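Birnard library to close for roof repairs in October

The Birnard public library will close for most of October while crews replace the roof over the main reading room, the town said.

The building on Nimri Street has had leaks since last winter, when water came through above the local history shelves and damaged 33 books. Staff moved the rest of that collection to a back office, where it has stayed.

Ziveck, a roofing contractor based in Brarkside, was awarded the job after the first round of bids came in over budget. The company will take off the old roofing, replace the wet insulation and put in new gutters on the north side. Two skylights that were painted over years ago will be removed and the openings closed.

"We looked at keeping the front half open, but the only working restrooms are in the part they have to shut," said Mohammed-Awal Asamoah, the library director. "People would have been walking under the scaffolding to get to them."

Books that are checked out when the library closes will not be due until it reopens, and no late fees will be charged for that period. The outdoor return slot will be locked. Returns can be made at the town hall front desk during office hours.

Holds can be picked up at the Brarkside branch, which will stay open until 8 p.m. while the work is going on. Patrons need to bring their card - the branch cannot look up Birnard accounts by name. Interlibrary loans are on hold until the main building is back in use.

The children's story hour will move to the community center gym, with space for around 40 children. The tax help desk and the knitting group have not found rooms yet.

Parking on Nimri Street will be limited to one side between the library and the post office. The bus stop in front of the building will move to the next corner.
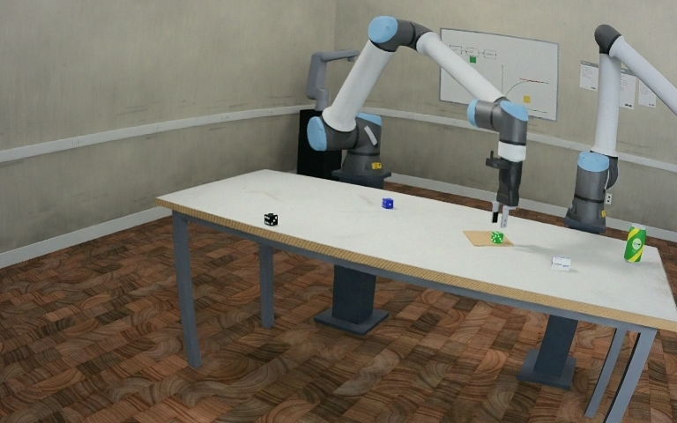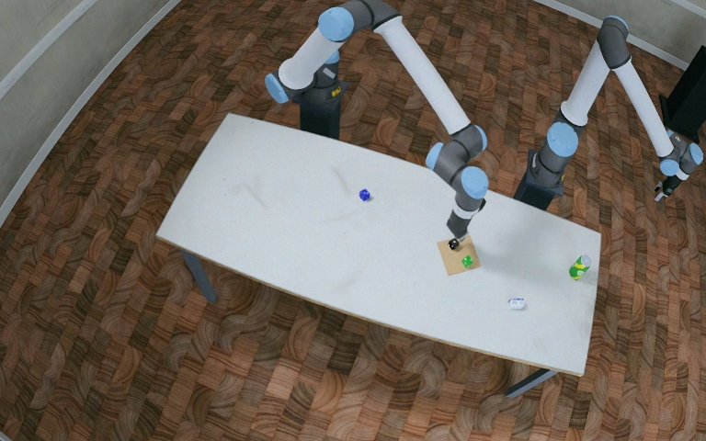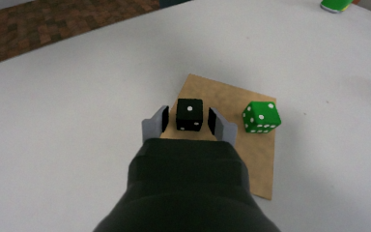
Views of a light-colored tabletop.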